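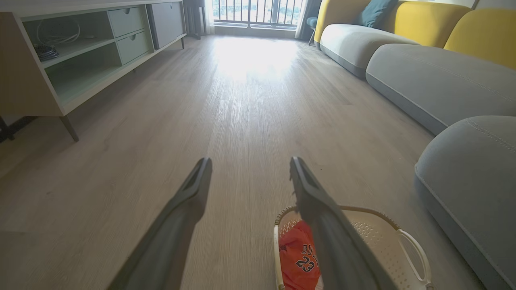
Quick one today, I've got to be out by 11 and nothing is packed. Laundry round-up in the living room again. Started with the floor, socks mostly, then gave up and did the shirts first. Rizal Saragih wants his old basketball top back before we go up to Hadstead, so the red 23 has to be washed, dried and in a bag by tonight. Cold wash, inside out, no tumble drier. I learnt that the hard way in November with a different one, the numbers went all crackly.

Also need to stop leaving the basket by the door, I've tripped on it twice.
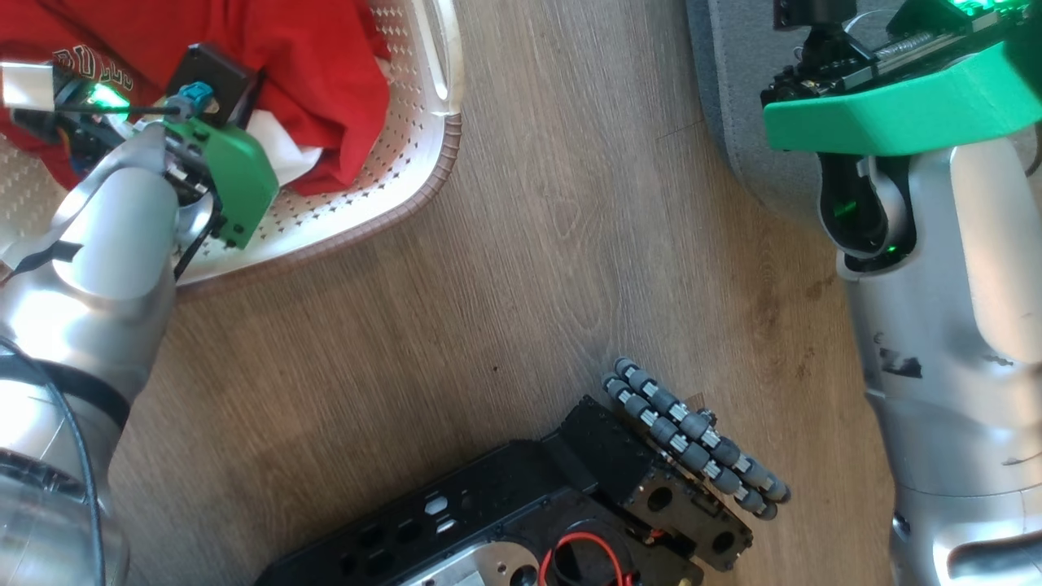 Red top in the basket, whites still to be sorted out from under it.

Must rember to do the whites seperately. Pink pillowcases last time. Right, bag, keys, peg bag. More when I'm back.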